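Temps de lecture : 2 min

Arrêt de protection du bras gauche à la fermeture de la boîte

valentin_bucur
Deux arrêts de protection en janvier, toujours le bras gauche, au moment de rabattre le couvercle. Cropper (l'intégrateur) me répond « couple anormal, changez les doigts ». Je n'y crois pas trop. Quelqu'un a déjà vu ça ?

Loslow21
Les doigts, c'est ce qu'on te vend quand on n'a pas lu le journal. Regarde plutôt ton faisceau de câbles, il tire sur le poignet dès que le coude se replie.

s.lykkegaard
Pas d'accord. Un câble qui tire, ça donne une dérive lente. Lui parle d'un pic.
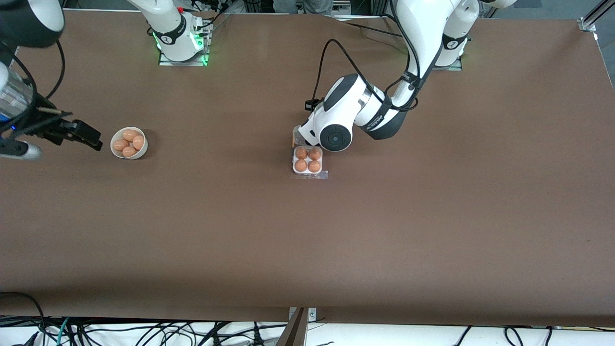
Natalie M.
Est-ce que le bras droit continue son mouvement quand le gauche se met en défaut ?

valentin_bucur
Le bras droit finit sa trajectoire, puis il attend. C'est ce qui m'inquiète le plus, vu que quelqu'un peut passer derrière la table à ce moment-là.

Loslow21
Donc pas d'arrêt commun. Et Cropper a signé ça ?

s.lykkegaard
Ils ont testé 200 cycles à vide, c'est écrit dans leur rapport. Avec des boîtes sans œufs ça ne prouve rien du tout.

valentin_bucur
J'ai baissé la vitesse, plus de défaut depuis. Je sais, ça ne règle rien.

Natalie M.
Non. Câble les deux arrêts ensemble avant de relancer, le couple tu verras après.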